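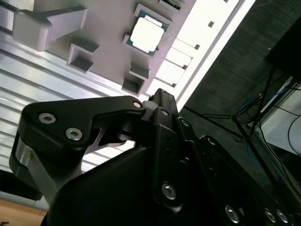
2 min read

Anas Benmoussa has opinions about trays. He has had ten months to form them, which he considers about nine too many.

"People ask what I do and I say processors," he says over a tea gone grey. "Then they ask about the processor, and I have to tell them I mostly do the pocket it sits in."

The pocket is the hard part. A chip with a square metal lid and a thin green border looks sturdy enough, but Benmoussa wants it held by its edges and left alone. His first tray for Zeman, the repair outfit he joined in May, was a lovely dark blue. "You couldn't see a thing in it. Pale grey, matte, finished. I fought for that blue, too."

He is fonder of the posts, square and hollow, than he lets on. "Solid ones are heavier and no smarter – a bit like my first boss."

The Skarkura bench got through 2,203 processors last year, 494 of them in one miserable month. Did he celebrate?

"I went home and organised the cutlery drawer," he says. "Terrible pockets. The teaspoons just slide around in there."

He is redrawing it now, in pale grey.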